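Enciclopedia > Sucesos > Incendios provocados

Portada | Índice | Categorías | Cambios recientes

2021-07-17
Ostap Yurchenko

Incendio del almacén Hiebert

El incendio del almacén Hiebert fue un incendio intencionado que destruyó parte de un depósito de material eléctrico en el polígono de Kestik, al norte de Lekthorpe. Ardieron 400 metros cuadrados de la nave principal y 2 vehículos de reparto estacionados junto al muelle de carga. No hubo víctimas.

El aviso llegó de madrugada al parque de bomberos de Lekthorpe. La primera dotación encontró llamas en el extremo oriental del edificio y solicitó apoyo al parque vecino de Pamevance. La cubierta de esa zona cedió antes de que el fuego quedara controlado. Las oficinas, separadas por un muro cortafuegos, sufrieron únicamente daños por humo y agua.

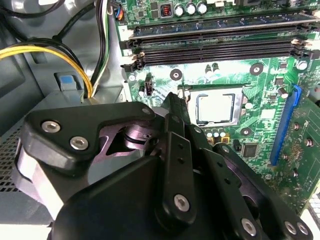
Interior de la torre de un ordenador de sobremesa, con la placa base verde.

Investigación

La policía local abrió el expediente 3567 esa misma mañana. Los peritos localizaron dos focos independientes, uno en la zona de embalaje y otro bajo la marquesina exterior, y descartaron un fallo de la instalación eléctrica. El registro de accesos de la nave permitió situar en el recinto a un antiguo empleado, detenido en agosto en Pamevance.

Proceso judicial

El acusado admitió haber entrado en el edificio, pero negó haber prendido fuego. El tribunal lo condenó por incendio y allanamiento, y fijó además una indemnización a favor de la propietaria. La defensa dispuso de 10 días para recurrir y no lo hizo.

La nave fue reconstruida sobre la misma parcela.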